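3.2 Assembly task and part set

The task was built around a knock-down household stand sold in flat-packed form under the name Fedard. It was chosen from the products surveyed in Section 2 because its parts are nearly all white plastic, differ mainly in shape, and go together in an order that the printed leaflet leaves partly open. The parts fall into three groups: the tray-like frame, the straight tubes, and the small connecting pieces. All work was done on a dark surface so that the outlines of the parts remained easy to separate in the recordings.

Each trial began with the frame placed toward the left of the work area and the tubes not yet in use laid to the right. The first tube was then stood upright in a base section near the center. We refer to this as the anchor step. It matters more than its place in the leaflet suggests – an upright that leans at this point carries its error into every later joint. Figure 3 shows the arrangement during the anchor step. 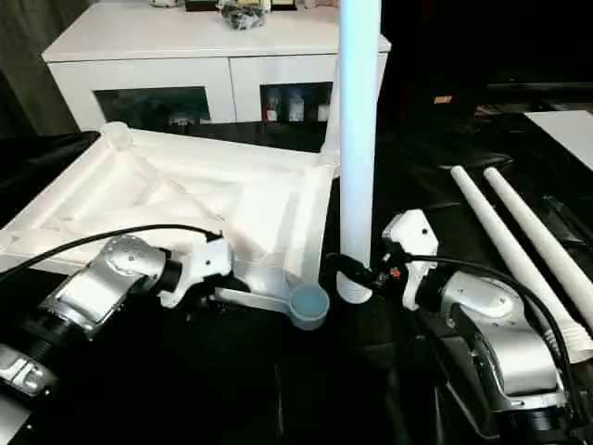

Figure 3. Anchor step. The upright pipe stands in its base section, with the frame to the left and two further tubes to the right. A translucent bar with a round, cup-like end is held near the foot of the pipe.

The frame has raised rims and diagonal ribs on the inside. The ribs stiffen the part but also limit where it can be gripped, and in the pilot trials a hold across the webbing led to more regrasping than a hold on the rim. The bar with the cup-like end posed a different problem. It is flat along its length and round only at the tip, so its orientation has to be settled before it is brought close to the pipe. Annotators were told to mark this reorientation as a separate event, even when it overlapped with the approach.

Trials were recorded at the Irnmont site between December and 20th January. The full set holds 3,000 trials, of which 1,550 include a complete anchor step with no restart. A further 62 were set aside after Ah-rin Lim and Esi Arthur, who labeled the recordings independently, could not agree on the moment of seating. Disagreement was highest where the pipe was already close to vertical before it was released; the final settling motion in these trials is small and the two labels differed by more than 2 seconds.

Step boundaries follow the Abubakari scheme with one change. The original scheme closes a step when the part is released. We close it when the part is last moved relative to its neighbor – a later point in most trials, and one that can be read from the recording without reference to the grip.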